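Day Trips > Makers and Markets > Visit Reports

Stories | Maps | Where to Eat | Archive | Write to Me

A morning at the Plisteck dye works (and a very long lunch)

I've been meaning to get out to Plisteck ever since my sister came home with a tea towel from there and wouldn't let anybody dry a dish with it. So when they opened the dye works to visitors in November I signed up the same evening, and dragged my neighbor along for the drive.

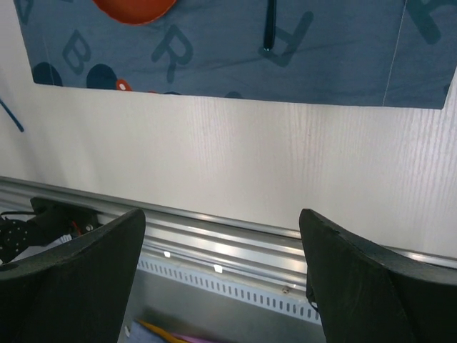
Getting there

Take the river road, not the highway. The highway is quicker on paper but the exit is badly marked and we watched two cars ahead of us miss it. Parking is in the field behind the old Pirkance warehouse, and the field was mud. Wear boots! I wore my nice suede shoes and they have not recovered.

Sign-in was in a hallway with a heater at one end, so of course everyone bunched up at that end and the line went nowhere. They give you a sticker with your name and a paper cup of coffee, and the coffee was good, much better than I expected from an urn.

The vat room

This was the part I came for. Our guide was Colm Brophy, who has worked the vats since he was a teenager and talks very fast until he gets to the indigo, when he slows right down. Cloth comes out of an indigo vat a sort of swampy green and turns blue as the air gets to it. I'd read that before, but watching it happen on a whole bedsheet is another thing (my neighbor said "oh!" out loud and then looked embarrassed).

The big vat holds 2000 gallons and they keep it going all year. Colm checks it first thing every morning, mostly by smell. I asked what it should smell like and he said "a barn, but a clean one," and I'd say he has that right.

They let us each dip a cotton square. Mine had a pale blotch in the middle where I'd bunched it up in my fist. I'm keeping it anyway.

Printing upstairs

Up a steep flight of stairs is the printing floor, with long padded tables and racks of wooden blocks. They own 1581 blocks, all numbered, and a lady named on her sticker only as "Ask Me" pulled out drawer after drawer for us. There were ferns, anchors, a really ugly pheasant. The oldest ones came from Nurico, a print shop across the river that closed before I was born, and you can feel how the edges have gone soft.

I could have stayed up there another hour, but the groups are kept moving and the next bunch was already on the stairs.

The shop, and lunch

The seconds bin is where you want to go. I got a tablecloth with one crooked corner for $64, and I've checked what the straight ones cost, so I'm pleased with myself. Bring cash, the card reader quit twice while I was standing there.

Afterward we walked over to Sitompul for noodles. Order the peanut ones with the fried egg. We sat so long they started setting up for dinner around us, and then we drove home in the dark with the heat on full and my wet blue square in a sandwich bag on the dashboard.

Bookings for the spring visits close on 31st December and you need to email them, there's no form. The stairs are the only way up to the printing floor, so call first if that's a problem for you.

Filed under: Textiles, Day Trips, Places with Good Coffee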